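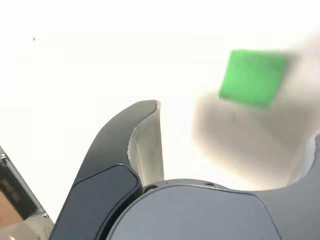 How to Hang Curtains So the Room Looks Taller

Good curtains can change a plain living room in one afternoon. The mistake I see most is a rod placed directly on top of the window frame. It makes the wall look short, and the fabric covers too much of the glass.

What you need: two brackets, a rod, a level, a pencil, a drill and wall plugs.

Step 1. Measure from the floor to the ceiling. In my room it is 253 cm. Put the rod closer to the ceiling than to the window – I left 5 cm above mine.
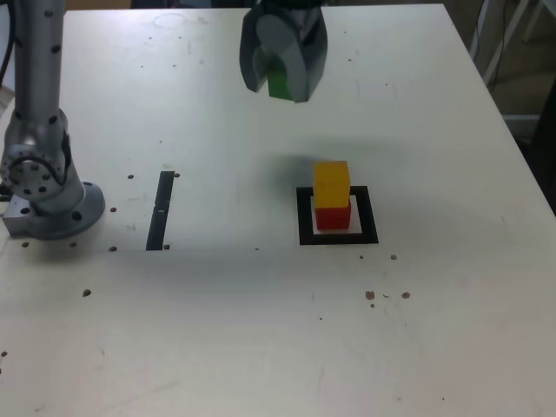 Green block held above the stacked blocks on a white table.

Step 2. Mark the bracket places with the pencil and check them with the level. Do not trust the ceiling line, in old houses it is seldom straight. My friend Agata Carbone trusted it and had to fill more than 50 small holes in her apartment over the years. 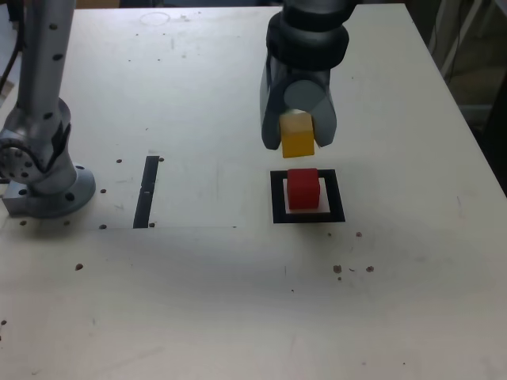 Step 3. Drill and put in the plugs. Choose plugs that fit your wall type. I used the gray ones from Briggs for brick, and they hold well.

Step 4. Hang the panels before you sew the hem. Linen needs a few days to drop, and heavy velvet needs even more. Pin the bottom edge where it just touches the floor, then take the panel down and sew.

I bought my linen from Olleo in a warm sand color. It was sold by the meter, so I could have wide panels with full folds.

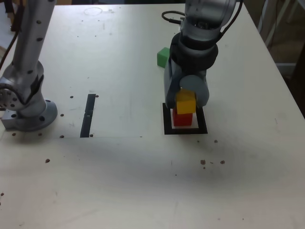

The folds look best when the two panels together are double the width of the window. If your fabric is thin, add a lining in white or cream, and iron everything before the last hanging.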